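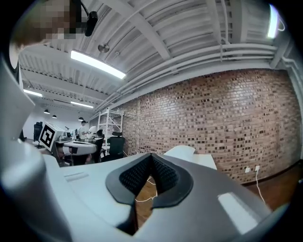 For most of July I was fighting with timestamps. I did not plan to write about it, but two people from other labs asked me the same thing by mail, so I will write it once, slowly, and then I can send the link.

In our project, which is called Kellero, a person holds two grippers and does a simple job at a table. We record the cameras, the pose of each gripper and how far its fingers are open. Later a policy is trained on these recordings. My part is everything between the recording and the training. I wrote a small tool for it in Python and I named it Flekik, which does not mean anything.

The first version of Flekik was very simple. It read every stream, took the camera images as the master clock, and for each image it looked for the nearest pose. I was happy with it for two weeks. Then a colleague trained on the new data and the arm started to close its fingers too early, always a little before the cloth. The old data did not have this problem.

I first suspected the calibration and lost three days on that. I repeated the hand-eye step with both grippers and the numbers moved so little that I stopped. After this I did what I should do in the beginning: I plotted the height of the gripper from the marker tracking and the height from the inertial sensor on the same axis. The two curves had the same shape, but one was 42 milliseconds behind the other. In another session the shift was 8 milliseconds, and in the next one 41. So it was not a constant that I could subtract and forget.

The reason was boring. The pose messages were stamped when they arrived at the recording computer, and the images were stamped when the exposure started. If the computer was busy writing to the disk, the poses waited in a queue and got a later time than they deserved. Both clocks were correct, they only answered different questions.

Now Flekik estimates the shift for each session. At the beginning of every recording the operator moves both grippers up and down a few times, quickly, with the markers in view. I take the vertical speed from both sources, resample it to the same rate and look for the peak of the cross-correlation. Then I fit a parabola through the peak and its two neighbors, so the answer can be finer than one sample. It is maybe thirty lines of code. The parabola part I took from an old note about audio, where people have solved this many times.

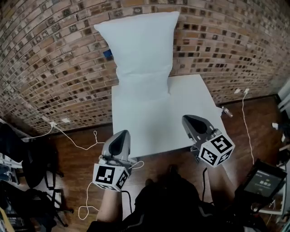
Both grippers at the table, with the pillow against the wall.

Soft things are where the time error hurts most. With a hard box, the fingers can close a little early and the box stops them or gets pushed, and often the grasp is still fine. With fabric you have a small moment when the fingers are at the right place and the right opening, and if the label comes before this moment the policy learns to pinch the air. I think this is also why we did not notice for so long. Our early tasks were cups and boxes.

I also changed two smaller things. The gripper opening was filtered on one side and not on the other, because I copied a function and forgot one argument (I am not proud). And the tool now refuses a session if the correlation peak is too flat. Before, it gave some number in any case, and a wrong number looks exactly like a good one in the log file. After I added this check I ran it on all our sessions, more than 900, and it took a whole night. The rejected ones I am still looking through by hand. In many of them the up and down movement is simply missing, or it was done too slowly.

What I did not solve is drift inside one long session. I assume that the shift stays the same from start to end, and for short recordings this is good enough for us. For longer ones I would like to repeat the movement at the end and interpolate between the two values. A friend in Nokville uses a blinking light for this, which sounds more robust, but then you need the light in every camera and I do not want one more thing to charge.

If you want to check your own data, plot first. Take one session, two signals which should move together, and zoom in on a fast part. It takes ten minutes, and I would give a lot to have those three days of calibration back.

Next I have to clean up the configuration files, and after that I want to write down how we treat frames where only one marker face is readable. My current method is to trust the inertial sensor for a short time and hope, and I would be glad to hear from anybody who has a better one.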